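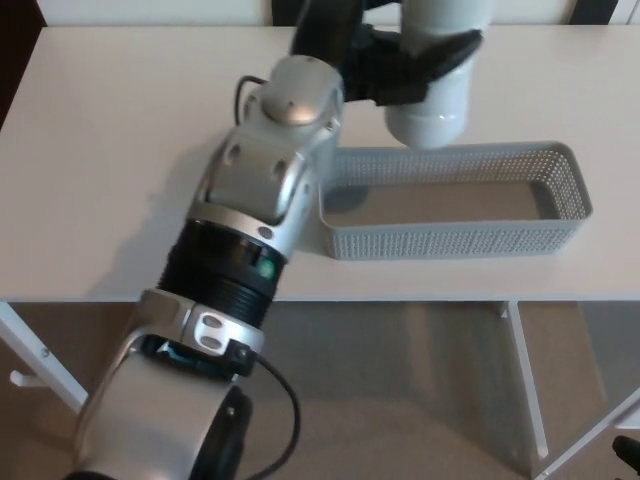

Villanueva, April

We had been meaning to go to the spring open day at the Tesel woollen mill for years, and every April something came up, a cold or a christening or a burst pipe, so when the morning came round at last and we were both well and the car started first time I felt quite giddy about it. The mill is at the bottom end of Villanueva, where the road drops down to the river, and they ask you to park in the field by the old weir and walk the last bit. Do wear proper shoes. I had on my nice flat ones and regretted it by the second gate.

The tour began at ten in the yard, with a cup of coffee from an urn and a slice of lemon cake that I would happily have driven there for on its own. From the yard you go up an outside staircase to the sorting loft, where the fleeces come in. I had no idea how many kinds of wool there can be on one sheep! The shoulder is the best of it, soft and long, and the wool gets coarser as you go back towards the tail, and the sorters tell it all by hand, pulling little tufts apart and dropping them into different sacks without seeming to look. We were allowed to have a go. My tuft went in the wrong sack, and was kindly moved.

The smell up there is something I won't forget in a hurry, a sort of warm, greasy, farmyard smell that gets into your scarf and stays for the ride home. I rather liked it. My husband stood by the window.

After that it was down to the washing, which is done in long troughs with the water moving gently from one to the next, and then the carding room, and if you only have time for one part of the mill then make it this one. The wool goes in at one end as a grubby sort of cloud and comes out at the other as a wide, thin, perfectly even veil, so fine you could read a newspaper through it. I could have stood there all day (I very nearly did, and had to trot to catch up with the others on the stairs). It is loud, mind you. They hand out little foam earplugs at the door and you should take them.

The weaving shed has 17 looms, and 5 of them were working while we were there. They were making blankets in the old Ileo pattern, the one with the broad cream stripe and the narrow blue ones either side, which my grandmother had on the bed in her back room and which I hadn't seen since I was a girl. I got a bit of a lump in my throat, I don't mind admitting. The guide told us the pattern is number 931 in the mill's sample book, and she fetched the book out for us afterwards, a great heavy thing with the corners worn round and snippets of cloth pinned to every page, with notes beside them in brown ink. Some of the notes are about the weather. One just says "too green".

We stopped for lunch in what used to be the dye house. It was lentil soup and bread, with a bit of hard local cheese, all included in the ticket, and you sit at long benches with whoever happens to be next to you. We got talking to a couple who keep bees further up the valley and came away with the name of a good walk, up past the chapel and back along the leat, which we are saving for the summer.

In the afternoon you are left to wander as you please. There was a spinning demonstration in the small barn, and a table of odd balls and ends of cones for knitters, where I spent longer and more money than I had promised to. I came home with enough of a lovely heathery grey for a cardigan, and some mustard that I have no plans for at all. The blankets themselves are in the shop by the gate. They are dear, as you would expect, though the seconds are kept in a basket under the stairs and you have to look very hard to find what's wrong with them. Ours has one tiny slub near the hem, and the cat has already claimed it.

A few practical bits for anyone thinking of going next spring. The tour lasts 3 hours with the lunch, and there are a lot of stairs, some of them steep and without much of a handrail, so ring beforehand if that's a worry, as they can take you round the ground floor by the back way. Dogs have to stay in the yard. The shop takes cards but the cake stall doesn't, so bring some coins, and get there before the coffee if you want lemon, as by the time we left there was only the fruit loaf.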